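Re: [cell-practice] Finger wear limits and bench checks, second draft
From: Leandro Montoya

Thanks for the comments on the first draft. I have folded most of them in and left out the ones that only apply to suction tools. Section numbers have moved, so please quote the text and not the number when you reply.

The open point is still finger wear. The first draft said "replace when worn," and three sites read that three different ways. Tjoa changes the pads on a fixed count of 400 picks per shift, Useo goes by eye, and Nusero waits until a part gets dropped. I would like one rule we can all audit against. For reference, a pair with rough surfaces and broken-looking tips, from the bench beside the tote conveyor:
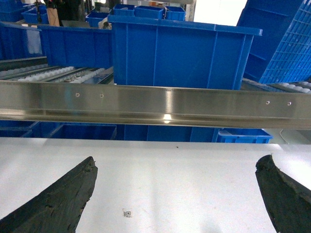 Alis wrote back on the first draft that a pair like that should be out of service, full stop, and that no wording which lets an operator finish the shift on them will get past their safety people. I don't fully agree, but I see the point. Here is the earlier message so it is in one place:

> On the wear section. We tried a visual rule for most of a year
> and it drifted. What counts as a bad tip at the start of a
> shift is a good tip by the end of it. We now use a card with
> a printed outline. Lay the finger on the card, and if any of
> the tip falls short of the line by more than 4 mm it comes
> off. It takes very little time and you don't have to argue
> with anyone. We write the result on the cell sheet with
> initials.
>
> Second thing, the draft says nothing about the work surface.
> If you are going to have a rule for the fingers you need one
> for what they touch.

The card is a good idea and I have put it in as the main method. The 4 mm figure is in brackets for now. Our pads are shorter than yours and I suspect we would need a smaller number, so please send me the pad length you run and I will see if one figure can cover everybody. If it can't, we go to a share of pad length and each site prints its own card.

What I have in the draft at present:

Fingers are checked against the card before first use in a shift and again after every 200 cycles. A pair that fails is tagged and taken off before the next cycle starts. Both fingers are changed together, even when only one fails. Old pads are kept for 24 hours in case a quality question comes back, then scrapped.

A finger with a frayed edge that still passes the card may stay on, but the operator notes it on the sheet. I expect this is the line Alis will want to talk about.
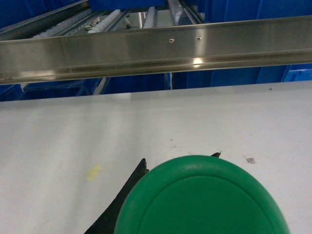
The work surface section is new and I would like more eyes on it. It says the surface is cleared and wiped before the cell is put in automatic, and that anything loose on it is picked up by hand with the robot stopped. I had first written "free of visible debris" and then took it out, as people do not agree on what debris is. A small bit of metal off to the side of the gripper, like the one to the right of the green piece, is easy to leave alone when it isn't in the way of the pick. Under the new wording it has to go. Stains are handled apart from that. A mark that stays after wiping, such as a pale yellow blotch, is written down once and doesn't stop the work, unless the cell uses a camera check on that area.

I have not set a rule for labels or codes stuck to the surface. Some of us need them for setup. My feeling is that they should be listed on the cell sheet and replaced when they lift at a corner, but I don't have wording yet - suggestions welcome.

Two smaller things. Nusero asked if the checks can be done by the person running the cell or need a second person. The draft says the same person is fine for the card check, and a second person signs after a finger change. And the term "bench" now covers any flat surface the gripper works on, fixed or on wheels.

Please send changes by the end of the month. I will be slow to answer in December.

Leandro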